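Speaker notes: Reading Other People's Lives
Vilwood Library, evening talk, 5 May 2023

(Water on the left. Slow down. Start before they stop chatting.)

Hi everybody, thanks for coming out. I'm going to talk about memoirs tonight, and mostly about one question: how much do we want the writer to remember?

I'll own up right away. I used to read only novels. Then I got stuck on a long train ride with a secondhand memoir called The Lamptey Road, the story of a woman who grew up over her parents' shoe repair shop, and I missed my stop. I mean really missed it. I ended up two towns over with eleven pages left, and I sat on the platform and finished them before I even looked for a train home.

(Pause for the laugh. If there isn't one, move on.)

What got me was the chapter about her father's radio. Nothing happens in it! He fixes it, it breaks, he fixes it again. But she remembers which songs he turned down and which ones he turned up, and by the end you know him better than most of the people on your own street. 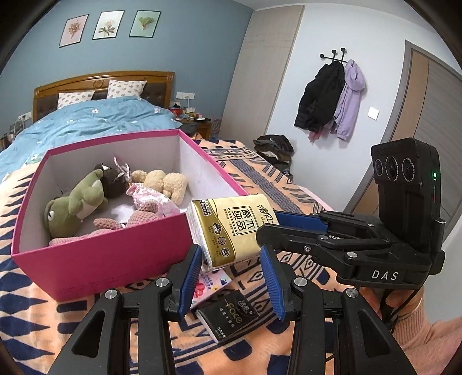 So that's the first kind of memoir I love, the small one. She never gets famous and nobody robs a bank. The author picks a few rooms and stays in them.

The second kind is the big loud one. The rock star, the comic, the guy who drove a van across three countries and lost the van. I like those too (ask me about the goat story afterward). The trouble is they're often told in the same order: bad childhood, lucky break, bad choices, clean living. By chapter 12 I can usually guess what's coming.

Ask for hands here: who skips the childhood part? Don't judge them. I skip it too sometimes.

Okay, memory. Read the passage from Bestitz, My Mother's Town, yellow tab, first two paragraphs only. Do NOT read the third, it gives away the wedding.

Did you hear how she says "my sister tells this differently"? She does that all through the book, and I trust her more every time. When a writer gives me a whole page of dialogue from when they were four, word for word, I start checking how many pages are left. I don't think they're lying, I just think they've told the story at a lot of dinners.

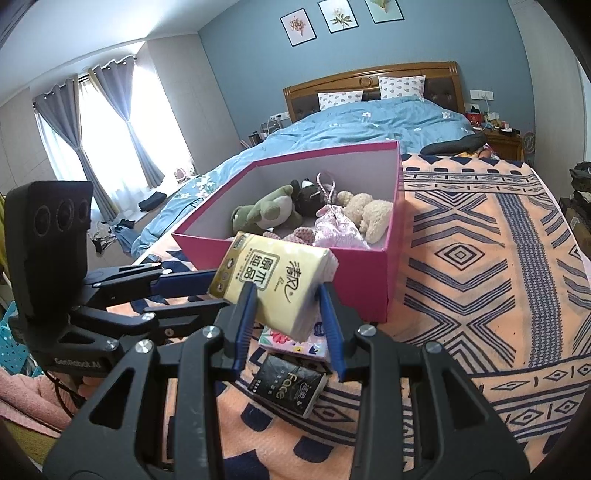
My book group fought over this in March, by the way. Half of us said a memoir should be as close to the facts as the writer can get. The other half said who cares, if the feeling's right. We ran so late they turned the lights off on us.

(If time is short, skip to the reading tips.)

Tips, then. Read the acknowledgments first, they tell you who's still speaking to whom. Give a slow one 2 chapters before you quit. And try one by somebody whose job sounds dull to you! Movov: A Life in Elevators sat on my shelf for a year, and now I've bought it as a gift more than once.

Questions. Repeat each one so the back row can hear it. The list of titles is on the table by the door, and I'll be around to sign out the library copies until they close up.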